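# Cellule bimanuelle Dukgate : poste d'enregistrement pour l'apprentissage par démonstration

La cellule Dukgate est un poste fixe à deux bras destiné à la constitution de jeux de démonstrations. Elle est livrée montée et étalonnée, avec le logiciel d'enregistrement Setotent. La présente page décrit la configuration « rangement d'articles souples », utilisée pour la tâche de référence : prise de paquets de pâtes sur le plan de travail et dépose sur une étagère à deux niveaux.

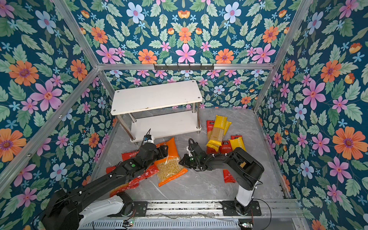
*Fiche technique rédigée par Kenta Ikeda. Mise à jour : 23/11/2018*

## Structure

L'enceinte est ouverte et délimitée par des profilés en aluminium. Les deux bras partagent une embase commune placée en bordure avant du plan. Cette disposition fixe une fois pour toutes la transformation entre les deux repères de base ; elle est enregistrée dans l'en-tête de chaque session et n'a pas à être réestimée après un changement de décor.

Les parois reçoivent un revêtement interchangeable. Le motif floral sur fond sarcelle foncé fait partie des décors à texture dense. Il est employé pour limiter la dépendance de la politique apprise à un arrière-plan uni. Un décor se remplace sans démontage des bras.

Le plan de travail à motif marbre gris est amovible. Le rail arrière accepte des accessoires à crochets, qui peuvent rester en place pendant les tâches de rangement : ils comptent alors comme éléments de décor et ne sont pas annotés.

## Bras et préhenseurs

- Deux bras articulés, chacun sur platine noire.
- Préhenseur noir en bout de bras.
- Voyant vert sur le bras.
- Câblage souple le long des segments, maintenu par colliers. Vérifier le mou au poignet avant chaque série.

La commande se fait par téléopération. Les positions articulaires, les consignes et l'ouverture des préhenseurs sont horodatées sur la même horloge que les flux vidéo.

## Déroulement d'un épisode

1. L'opérateur dispose les paquets en deux groupes, un par bras. Les recouvrements partiels sont admis et recherchés.
2. Les bras sont amenés en position de départ, préhenseurs au-dessus du plan.
3. L'enregistrement est armé, puis la tâche est exécutée sans interruption.
4. L'épisode est clos par l'opérateur, qui lui attribue un statut : valide, à revoir ou rejeté.

Un article tombé hors du plan entraîne le rejet. Une prise manquée suivie d'une reprise correcte est conservée, avec l'étiquette `reprise`. Les épisodes rejetés restent sur le disque jusqu'à la clôture de la session.

## Articles de référence

Les emballages souples sont retenus pour leur déformation à la prise et pour leurs fenêtres transparentes, qui perturbent l'estimation de profondeur. Le lot combine des sachets de pâtes courtes et des paquets longs de spaghetti, à dominante rouge, orange ou jaune. Les sachets courts se saisissent par le bord ou par le corps ; les paquets longs se saisissent de préférence près du milieu. La consigne de dépose précise l'orientation : à plat, ou debout à l'extrémité du plateau supérieur. 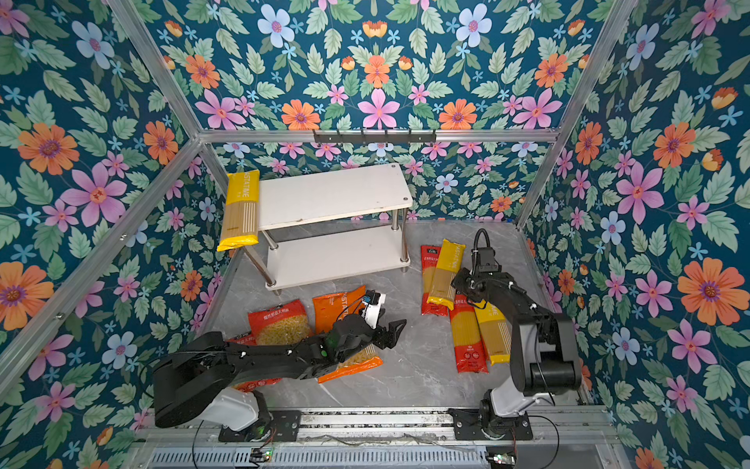

Rinaldi objecte que la dépose debout ne devrait pas être mélangée aux déposes à plat dans un même jeu : selon ses essais, la politique hésite entre les deux orientations au moment de lâcher le paquet, et il vaut mieux conditionner chaque épisode par une consigne explicite.

Cette remarque a été intégrée à la version de septembre du logiciel. Le champ `orientation_cible` est désormais obligatoire à la création d'une série. Les jeux antérieurs peuvent être complétés par l'outil de réannotation, qui propose une valeur d'après la pose finale du préhenseur ; la validation reste manuelle.

## Jeu de démonstrations fourni

| Élément | Valeur |
|---|---|
| Épisodes valides | 1 363 |
| dont étiquetés `reprise` | 185 |
| dont dépose debout | 411 |
| Décors de paroi | 11 |
| Format | un fichier par épisode, index par session |

Les épisodes `reprise` et les déposes debout se recoupent. Pour un premier entraînement, il est conseillé d'exclure les `reprise`, puis de les réintroduire lors de l'ajustement.

## Limites connues

- Les reflets sur les fenêtres des emballages dégradent la profondeur sous éclairage direct.
- Deux paquets superposés de même couleur peuvent être fusionnés par la segmentation automatique. Contrôler ces épisodes à la main.
- L'accès simultané des deux bras à l'étagère n'est pas arbitré par le logiciel. L'opérateur impose l'ordre de passage.
- Un décor changé en cours de session invalide l'index ; ouvrir une nouvelle session.

## Options et commande

L'extension Tulville ajoute un second poste de téléopération et l'export vers un serveur distant. Elle s'installe sur les cellules existantes sans modification mécanique. Les revêtements de paroi et les plans de travail supplémentaires se commandent à l'unité. Indiquer le numéro de série de la cellule dans toute demande.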